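Can a robot pick up my living room yet?

I should start by saying that I hate tidying more than any other chore. Dishes, fine. Laundry, I'll put on a podcast and fold the whole basket. But the thing where you walk through the living room at ten at night picking up a mug, a book, a sock, three pens and somebody's charger and carrying each one back to wherever it lives? I would pay real money to never do that again.

So every September, when the kids are back in school and the house looks like a yard sale, I go and check how the robots are coming along. This is my third year doing it and I'm starting to enjoy the checking more than I mind the mess.

Short version: closer than last year, still no. Longer version below, with a lot of opinions from a person who has never built anything more complicated than a bunk bed.

The floor is pretty much solved, I'd say. Our vacuum robot (the kids call it Trirkley, don't ask, it was a long car ride) gets stuck under the radiator now and then, but it does the floor. The trouble is that the floor was never my problem. Everything above ankle height is my problem, and for that you need an arm, and an arm needs to know what it's looking at and how to get hold of it.

A lot of the practice for this goes on in simulation, in made-up rooms inside a computer, and I find those rooms fascinating. They look like a furniture catalog after a power cut! But the chores are very much my chores. Take the couch, the place where everything in our house ends up. A book lying flat on a seat cushion sounds like nothing. You slide your fingers under the edge, you tip it, you've got it, you're already yelling at someone about homework. Now do it with two stiff fingers, on something squishy, when the book is wider than your hand can open.

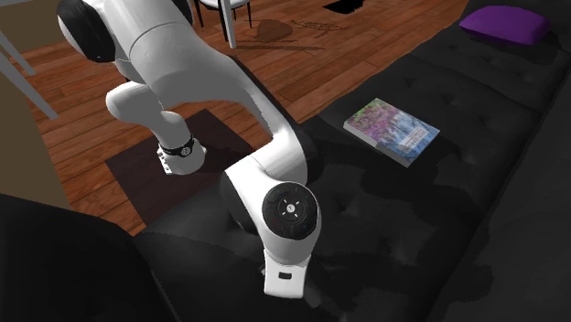
Same black couch in both of these, and a book on the seat.

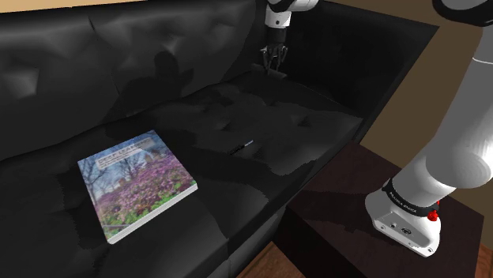 Mirko Martinelli wrote to me after last year's post to say I had the hard part wrong. Picking up the book is mostly a matter of patience, in his view, and he'd bet on an arm managing it nine tries out of ten before long. What he doubts is the next bit, where the machine has to know that the book goes on the shelf upstairs, the library book goes by the door, and the magazine on top of it can go in the recycling unless it's the one with the recipe in it.

And okay, yes. I've thought about that email all year. My own husband doesn't know about the recipe one.

I still think Mirko is too easy on the grabbing, though. Pens! Pens roll. They go down the crack between the cushions, and then you're in there up to the wrist with the crumbs. I'd like to see any gripper fish out a pen by feel without taking half the upholstery along. And a real couch gets sat on, so the cushions are a different shape every evening.

What I would happily take right now is something dumber. Give me an arm that clears the couch into a box. No sorting, no shelf, no stairs. Everything goes in the box and at bedtime each person digs out their own junk. I'd buy that on a Tuesday morning without reading the reviews, provided it costs less than a used car and doesn't need its own room.

I asked my oldest what she'd want a robot to do first and she said find the remote. We have 2 remotes and can currently locate neither.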